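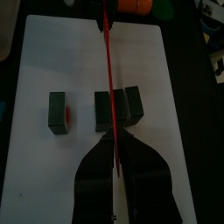
Print | E-mail

Notebook, bench 3, March

Block spacing, Groltard set. Continued from the previous page.

Board moved to the dark bench this morning. The old position by the window gave a double shadow after 10:00 and the edges were hard to pick out. White side up, matte. Did not tape it down. Ewan Imrie wants the tape back on; I would like one week without it first, as the residue from last time took longer to clean off than the test took to run.

Four dark green blocks on the board. One stands apart on the left, three close together on the right. The gap between the single block and the group is the quantity of interest. The three are touching, so for this layout they count as one body with an irregular outline. The rightmost is tilted against the line of the others. Left as is.

Red mark on the right side face of the single block. This is the reference block from now on. Any sheet that says "ref" without a number means this one. Earlier sheets used a pencil cross on the top face, which could not be read on the green. Aurora Mota has the list of affected sheets.

Dimensions. Calipers zeroed before each block, long axis first, then width, then depth. Nominal long axis is 70 mm. Values are in the Plelldale workbook, tab 302. Do not copy them into the notebook by hand again. Two of the February entries were transposed that way and we lost an afternoon to it.

Color. The green is too dark for the shop lights. Where two blocks touch, the seam shows only as a small change in shading between the top and side faces. Options:

- lighter paint, same batch of blocks
- thin pale line along each top edge
- leave the blocks alone and add a side lamp

I prefer the second. Paint adds thickness and we would have to measure everything over again. The side lamp is on loan to Ikthorpe until the end of the month in any case.

Board surface. Small dark speck toward the lower left. Wiped once with a dry cloth at 11:20, again with alcohol. Check whether it is in the finish or on it before the board is used for anything with a threshold. If it is in the finish, mark it on the board map and work to the right of it.

Running total of logged placements after yesterday: 2,532. Today's are not included. They go in when the new layout has a letter. Proposed letter K, unless Patwary has used it.

To do:

- ask Patwary about K
- order pale marking pen, fine tip
- recheck caliper zero after lunch, battery is low
- repeat the gap measurement with the group squared up, then with the right block tilted, same operator for both
- Ewan to decide on tape

14:45. Calipers rechecked, zero holds. Battery changed anyway. Gap measurement with the group squared up started, sheet 3 open on the clipboard.

Print this page | E-mail this page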